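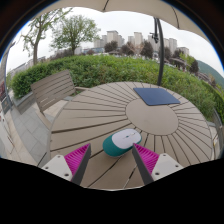 Patio table, March, 3 p.m.

Moved the afternoon's work outside, so this entry is all about the patio set. I know we keep saying we'll get the slat notes into one place, and I finally had my notebook and the furniture within reach of each other!

First, the round table. I still love this top. The slats run out from the center panel like sun rays, and every one of them is a long taper, so the gaps look even at the panel and you only start noticing wander as you get toward the rim. I put 34 on the list as the spare-slat order from Murnuner, and then changed my mind and wrote 41 (offcuts always go somewhere). If whoever does the ordering could use the second number, thank you.

Mouse on slats: it works, sort of. The little teal and white one is fine on the smooth center panel, but take it down onto the slats and the pointer hops whenever it crosses a gap. Going along a slat is much better than going across. The navy pad fixes it completely, except the pad wants to sit half on the panel and half on the slats, and then I keep pushing it away from me while I type. Would a thicker pad help? Vuvmont does one with a rubber back, I think, but I haven't looked up the price.

Bench next. Same tan-gray finish as the table, which pleases me every time, and the tall back is comfortable for reading but leans too far for laptop work. I ended up perched on the front of the seat with my elbows on the table like a kid at dinner. Cushion behind the back, maybe? The Plallmont ones in the store room are the right width if they haven't gone musty.

Cleaning: soft brush along the slats, never around in circles, or the grit just travels from gap to gap. Warm water, a squirt of dish soap, rinse from the middle out. The whole top took me almost 900 seconds by the kitchen timer, and half of that was fishing pine needles out with a plastic ruler.

To do:
Change the spare-slat number on the Murnuner order
Try a bigger pad, all on the slats
Sniff the cushions
Find out who has the good brush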